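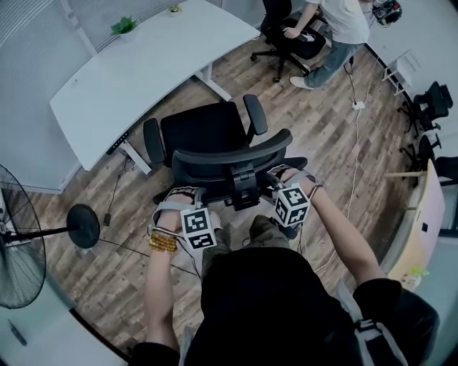 The trouble at Govness started with a wrist. The company, which fills two floors above a tile showroom, teaches robots to tidy offices, and it does so by having people tidy offices first, over and over, while cameras follow the patterned white cubes they wear on their wrists. You take hold of a chair by the backrest, a cube on each arm, and you push it where it belongs, and later a robot is supposed to do the same with the same small turn of the hands. Anqi Fan, who ran the sessions through the spring, told me she had never thought of it as dangerous work - it was furniture, after all, on a nice flat floor.

Then one afternoon in March the robot, a two-armed machine everyone calls Flestisel, took hold of a chair in the test room, pushed it two feet and kept on pushing. It went into the desk hard enough to crack the chair's backrest, and its left arm drove on into the gap, where Zlatko Softić had been kneeling a moment before to plug in a charger. He had gotten up to find his glasses. He tells this part slowly, and he still rubs his shin when he gets to it, though the machine never touched him.

The emergency stop worked, I should say, and Antigoni Petridis hit it from the doorway. What took much longer was learning why it had been needed. She and Pak-hei Peng spent 10 days with the recordings, all 1414 of them, drinking a great deal of bad coffee and, at one point, pushing chairs up and down the hall themselves with kitchen scales taped to their palms.

The answer, when they found it, was rather humble. The cubes are held on with straps, and a strap can slip. In over 60 of the recordings the left cube had crept around the arm as the person worked, so the computer believed the hand was farther back than it was. Flestisel had learned from those sessions that a chair is always a little bit farther away than it looks, and so it reached, and leaned, and went on leaning. A force limit ought to have caught it, but the limit had been raised in the winter for a job with heavy carts and had never been put back.

"I raised it," Peng told me, before I had asked. "I wrote it on the whiteboard, and then we got a new whiteboard."

There is a checklist now. The straps are tightened and checked after every 30 pushes, the force limit resets itself each night, and the test room door locks while the arms have power. Softić does his plugging in beforehand. The cracked chair is in the break room, and Petridis sits in it at lunch.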